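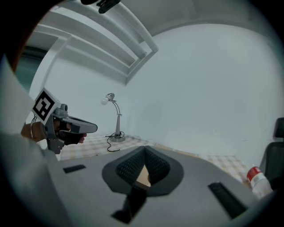 Wooden Block Sets: Changes to Lending, Sorting and Storage

The Stuncombe Learning Resource Center has completed its review of the block collection and will put new lending arrangements into effect with the spring session. The collection is used by member schools, by the weekend family program and by the adult hand skills group. Members who hold a set at present are asked to read this item in full before returning it.

The review began in October, after several borrowers reported that sets had reached them with pieces missing or with pieces from another set mixed in. Brendan Horgan, Collections Manager, arranged for every box to be opened, emptied and checked against its original list. The work was carried out on the long tables in the Meléndez Room over three weeks, and the room was closed to other bookings during that time. The Center thanks the members who moved their meetings to the second floor.

The collection now stands at 490 blocks in usable condition. A further 15 were withdrawn. Most of these had split along the grain or had corners worn to the point where they would no longer stack true, and two had been colored with marker that could not be removed. Withdrawn blocks have been passed to the workshop, where they will be used as spacers and glue blocks.

Natural-finish blocks

Of the total, 147 are plain blocks with a natural finish. These are the pieces most often requested by teachers, and they are also the pieces most easily confused with one another, as several of the sizes differ only slightly. In the past they were kept together in one deep bin. From this session they will be divided by size into shallow trays, with a line drawing of the block fixed to the front of each tray. Borrowers may take single trays or the full group.

The small blocks deserve a particular word. They are light, they roll under furniture, and they account for nearly all of the losses recorded during the review. Group leaders are asked to count them out at the start of an activity and to count them back before the participants leave the table. A tally card is supplied in the lid of each tray for this purpose. Completed cards should be left in the tray when it is returned.

Painted blocks

The painted sets remain in their existing boxes. Rami Dabbas has repaired the lids and replaced the cord handles on the older boxes. Chipped paint does not by itself make a block unfit for use, but a borrower who finds paint lifting in flakes should set the piece aside in an envelope and hand it to the desk. Please do not attempt to sand or repaint any piece.

Lending terms

Each member school may hold up to two full sets at one time. The loan period is four weeks, and one renewal will be granted if no other member is waiting. Individual members may borrow one tray or one box for two weeks.

A deposit of 50 dollars will be required for a full set. It will be refunded when the set has been checked, normally within three working days of return. No deposit is required for a single tray. Missing pieces will be charged at replacement cost, and a member who later finds a missing piece may return it for credit through the end of the session.

Sets should be returned to the ground floor desk during staffed hours. They should not be left in the entrance hall or placed in the book drop.

Care and cleaning

Blocks should be wiped with a cloth that has been dampened and well wrung out, then left to dry in a single layer on a towel before being put away. They should not be soaked, placed in a dishwasher or dried on a radiator. Two of the split pieces found during the review came from a box that had been closed while its contents were still damp.

Trays should be carried level and with both hands. When a tray is packed for travel by car, the foam sheet supplied should be laid over the blocks before the lid is fastened.

Activity sheets

Định Trịnh has prepared a new group of activity sheets to accompany the natural-finish trays. The sheets cover picking up and placing a single block, building to a drawn outline, sorting by size with the eyes closed, and passing a block from one person to the next without setting it down. They are suitable for ages five and up, and the adult hand skills group has used them in draft. Printed copies are available at the desk in English and Spanish.

An introductory session for teachers and group leaders will be led by Conall Ó Riain in the Meléndez Room during the second week of the session. Places are limited by the size of the tables, and preference will be given to schools that have not borrowed before. Requests should be made in writing to the desk.

The new terms apply to all loans made after January 3, 2020. Loans already in progress will run to their original due dates under the former terms. Questions concerning deposits should be addressed to Pádraig Brophy in the Membership Office, and all other questions to Mr. Horgan.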